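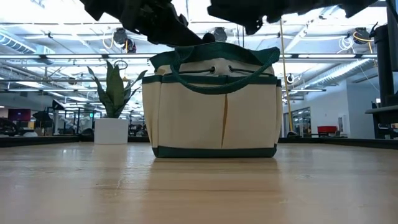 Why does my vegetable stock always turn out bitter?

Posted in Soups, Stocks and Sauces
7 June 2019

hettie_in_clivier

Hello everyone, I've been reading this site for ages and have finally made an account, so please be gentle with me!

I've been trying to make my own vegetable stock instead of buying cubes, mostly to use up peelings and odds and ends. I keep a bag in the freezer and everything goes in: onion skins, carrot tops and peel, celery leaves, the outside leaves of cabbages, broccoli stalks, the dark green part of leeks, parsley stems, and whatever herbs have gone a bit sad in the fridge. When the bag is full I tip the lot into my big Zornberg stockpot, cover it with water and leave it on a low heat for the afternoon while I get on with other things. It's usually on for over 3 hours, sometimes a good deal more if I'm enjoying myself and forget.

It smells lovely for the first part of the afternoon and then somewhere along the way it starts to smell like school dinners. By the time I strain it the colour is a murky brown and there's a bitterness at the back of the throat that won't go away. I made a barley soup with the last batch and my husband, who will eat more or less anything, put his spoon down halfway and asked if I'd changed something.

I've tried adding salt and I've tried adding a bit of sugar. The sugar made it taste bitter and sweet, which was worse. I did wonder about the pan, but I've made plenty of jam and chicken soup in it with no trouble at all.

Is it one particular vegetable, or am I cooking it wrong, or is homemade vegetable stock just like this and everyone is being polite? I'd also like to know if there's any rescuing the tub I've still got in the freezer, as I hate throwing food away.

Thank you in advance, and sorry this has gone on so long.

Marwan Saab
301 posts

Hello Hettie, and welcome! I'm very glad you made an account. I made bitter stock for years and thought it was what vegetables tasted like, so you have my full sympathy.

I think two things are going on, and the first is the cabbage and broccoli. Anything in that family (sprouts, cauliflower, kale, turnip and swede as well) is fine for a short time in hot water and then turns sulphurous and bitter if you carry on. That will be your school dinners smell. Leave all of it out of the stock bag. Broccoli stalks are delicious peeled and sliced thinly into a stir-fry anyway, so they needn't be wasted, and the outer cabbage leaves can be shredded and added to a soup near the end, where they'll be cooked just enough to soften.

The second is the time. A meat stock likes a long afternoon because there are bones in it, and bones take their time. Vegetables have given up most of what's nice in them quite quickly, and after that you're drawing out the things you'd prefer to leave behind. I bring mine up slowly, let it bubble very gently for about three quarters of an hour with the lid tilted, then turn it off and strain it fairly soon afterwards. Don't let it sit overnight with the bits in, and don't squash the vegetables in the sieve to get the last drops out, tempting as it is. Just let it drip while you make a cup of tea.

As for what to put in, my usual pot is 2 onions, a few carrots, some celery, the green of a leek (washed very well, there is always grit hiding), a bay leaf, some peppercorns and a handful of parsley stems. If I have mushroom stalks they go in too, and I'd say they do more for the flavour than anything else on the list. I soften the onion and carrot in a little oil first. Let them go golden if you like a deeper stock, but do keep an eye on them, as scorched onion is another way to end up with a bitter pan.

A little onion skin gives a pretty colour. A whole winter's worth of onion skin gives you something closer to fabric dye, and it tastes like it. Carrot peel is all right if well scrubbed. I leave carrot tops out, the leafy ones, and I go easy on celery leaves too, as both are strong.

Your sad herbs might be playing a part as well. Rosemary, sage and thyme can get quite medicinal if they're in there from beginning to end. A small sprig of thyme is plenty. I add it for the last few minutes.

I hope some of this is useful. Do let us know how the next one goes, and what you put in your barley soup, which sounds just my sort of thing when November comes round again.

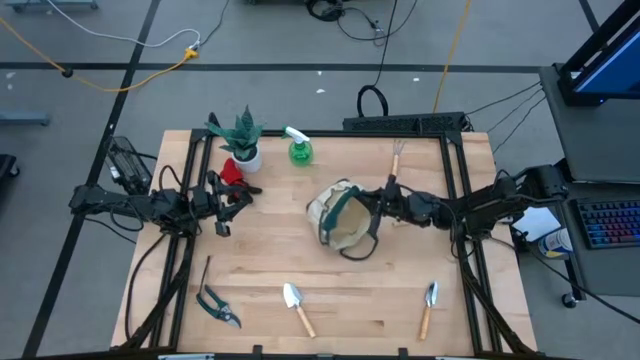
pudding_lane

It's the broccoli. Never put broccoli in.

Also I wouldn't bother with peelings at all, I just use Jikent bouillon powder and it's perfectly nice. Sorry, I know you didn't ask that!

Oldfield Jean

Hello dear, I agree with nearly everything Marwan has put, though I do leave mine on for a full hour and it has never done any harm. I suppose it depends on how big you cut things. Mine are in great lumps, as my hands aren't what they were. If you chop everything small it will want less time.

You asked about the tub in the freezer and I don't think anyone has answered that part. You won't get the bitterness out, I'm afraid, but you can hide a fair bit of it. I'd thaw it, taste it, and if it's only slightly bitter use it half and half with plain water in something with plenty going on, such as a tomato soup with a tin of coconut milk, or a good thick curry. A squeeze of lemon and a proper pinch of salt at the end helps more than sugar does. If it still makes you pull a face when it's been watered down, then let it go. You've only lost some peelings, and you'd be sorrier to spoil a whole pan of good barley.

One more thing, how long does your freezer bag sit before you use it? I had a bag once that had been in there since I don't know when, and the stock tasted of freezer and old onion however carefully I cooked it. Now I write the date on and use it within 3 months.

And if you're ever near Godinho's, the greengrocer, ask for a bag of soup veg. It was 11 pence a bag when I started going and it's rather more now, but you get leeks and celery and usually a parsnip. Parsnip makes a sweet stock, so only a small piece of that.

hettie_in_clivier

Thank you all so much, what a kind lot you are! There must have been half a broccoli in that last pot, and I'm ashamed to say I've been pressing it all through the sieve with a ladle as well. I've been through the freezer bag this morning and taken out everything from the cabbage family, and there wasn't a great deal left. Jean, I had no date on it, but I recognised some leek tops from Christmas, so I've started a fresh one.

I'll try the tomato and coconut for the old tub. Marwan, the barley soup is only carrots, leeks, barley and a lot of pepper, with a spoonful of mustard stirred in at the end. I'll write it out properly when I've made it again with decent stock.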